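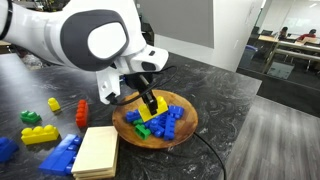

Blocks in the wooden bowl, more still out on the side.

We use cookies to make this site work. Accept / Manage

Home Diary Garden Recipes Contact

1/3/22

Quick one, bus in a bit. Big blocks have taken over the worktop again. Blue, green, yellow, a tall red one stood up on its own like a chimney. Bowl's meant to be for fruit. Fruit now in a carrier bag on the door handle, bananas not happy.

Bought the lot off Zerrin Dönmez in December, box of 300 she said, for the little ones when they stay. 300! Never checked. Must be some under the sofa. Paid 11 quid, can't grumble, though she did throw in a jigsaw with no lid and I've still no idea what it's a jigsaw of.

Want them sorted before Saturday's lot of washing up mounts up - no, before anything. Idea is long ones in the old Witlow tin, small ones in a bag, and the bowl back to being a bowl. It's a nice bowl. Brown, bit grainy, came from the market at Mollau and I carried it home on my lap the whole way. Needs oiling, keep forgeting.

Marbled top shows every crumb, or rather it doesn't, the swirls hide them and then you put your sleeve in it. Wiped round the blocks last night. Didn't move them. Lazy.

Branislav Bartoš rang re the shelf. He can do it for 200 if I get the wood, wants to know how deep. Told him deep enough for a box of blocks. He said that's not a measurment. Fair.

To get: oil for bowl, milk, lightbulb (small screw), bananas again. Ring Zerrin about the jigsaw lid.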